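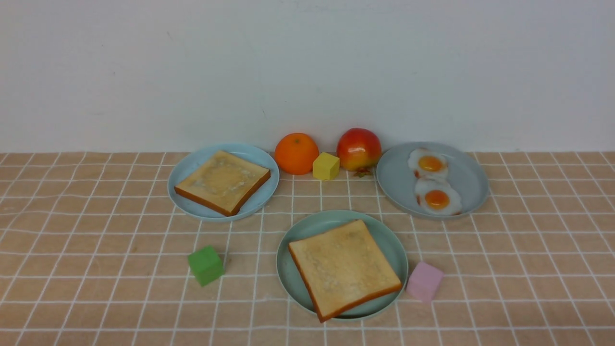

Screening room check, Hultport Cinema

Search titles, showtimes Go

Filed under: Theater Upkeep, Horror Week

Checked by Lenka Šimek, 7/14/18, before the slasher double bill.

1. Exit signs lit – OK.
2. Aisle lights – FAIL. Row lamp out by seat 40.

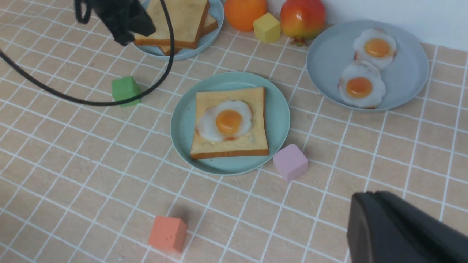 Toast and egg on a round plate.

3. Fire doors – OK. Left one sticks, needs a hard push.
4. Projector booth – extinguisher tag current. Reels for part 2 were stacked in the doorway,

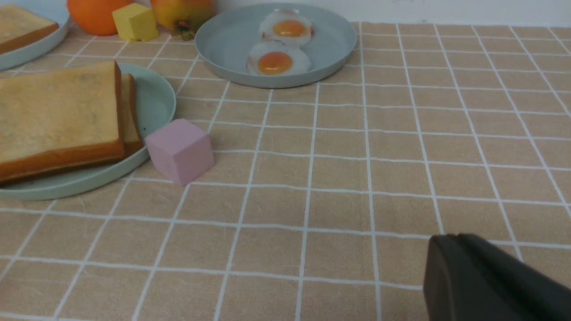

so I had Yuzhen Su move them to the shelf.
5. Strobe warning posted – NO. Put one up by the box office.

Recheck in September.

Related
Dultason: the director's cut
Tonavthorpe Drive-In reopens
Vi (review)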